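Second gripper or a proper table? Budget help please

Small Automation Talk > Buying and Budgeting

lgiap
Posted 02/05/2021

Evening all. I've got 1,641 pounds left in the pot and I keep going round in circles, so I'm hoping somebody will either talk me into something or out of it.

For anyone who hasn't followed my other thread, we've got one small arm doing pick and place with plastic cups. Pick up, set down, stack, unstack, over and over. It all runs off a wrist camera and a two-finger gripper with the soft ribbed fingers. The job we're working towards is sorting returned cups for a café supplier called Phan, who are being very patient with me.

The choice as I see it is this. Option one is a second gripper from Udier so we've got a spare (and could maybe run a second arm later on). Option two is a proper bench from Sernness with the bolt-down plate and the levelling feet. I can't have both, I've done the sums on three different bits of paper and they all say no.

My heart says gripper. My business partner says bench. Help!
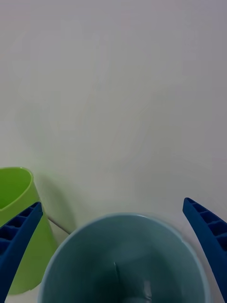

Anyway, the other thing eating into the money is fingers. I'm paying 28 pounds a pair and I don't really know how many pairs a year to plan for. If anybody has real numbers from cup work or anything similar I'd love to see them.

Lợi Giáp

tinpot_terry
Bench. Every time, bench. I spent my first year buying clever bits for the end of the arm and the whole lot was sat on a desk that moved if you leaned on it. You'll spend hours chasing positions that were never wrong in the first place.

marrowfat
Going to disagree with Terry here. If the gripper dies and you've got no spare, you're stopped. If the bench is a bit rubbish you can shim it with a beer mat and carry on. What's the wait on a new one from Udier these days? Mine took 5 weeks and I had a customer ringing me the entire time.

tinpot_terry
A beer mat is exactly the sort of thing I mean, marrowfat.

marrowfat
It was a very good beer mat.

loi_truong
Hello, Lợi Trương here, the business partner in question. I didn't know we were taking this to the public vote!

My case for the bench is a dull one. We redo the camera setup far too often, and each time that's half a morning gone. I've been writing it down since February. I'd also like us to stop arguing about whether a bad pick was the arm or the table, and I can't see a way to stop arguing without fixing one of the two.

I'll give him this though -- the wait for a spare does worry me a bit.

lgiap
He has been writing it down, I've seen the notebook. It's not flattering.

Quillfeather
Could you go halfway? You don't need a whole spare gripper, you need the bits that wear out. I keep two pairs of fingers and a spare cable in a drawer and that's covered nearly everything that's gone wrong for me. The cable was 157 pounds, which made my eyes water, but it's still a lot less than a second unit. Then put the rest towards the bench.

On fingers, I plan for a new pair every couple of months. Mine handle jars, which are heavier than cups, so you may well get longer out of yours. Do check the ribs near the tips when you swap them, mine always go there first.

marrowfat
That's sensible and I'm a bit annoyed by it. Still wouldn't save you if a motor went.

Quillfeather
True. I've had one motor go in four years. I'd take that bet, but I wouldn't blame anybody who didn't.

dorset_dave_2
Has anyone tried the Clondska plates? You bolt them onto a bench you've already got. I've only seen them at a show so I can't say how they hold up, but they'd be worth a phone call before you pay for a full bench. Ask about carriage too, they're heavy things and it wasn't in the price on the leaflet.

tinpot_terry
Depends what's under it. A good plate on a wobbly bench is a wobbly plate.

lgiap
Right, I hadn't thought of just buying the plate. Our bench isn't dreadful, it's the floor that's the real villain (old building, slopes towards the door). I'll ring Clondska and ask Sernness whether they'll sell the levelling feet on their own.

So the plan for now is two pairs of fingers, a cable, and then plate and feet if the prices come back all right. If they don't, it's the full bench and I'll have to be gracious about it.

loi_truong
I'd like that last bit in writing please.

marrowfat
It is in writing, you're on a forum. Let us know what they quote you for the feet, I could do with some myself.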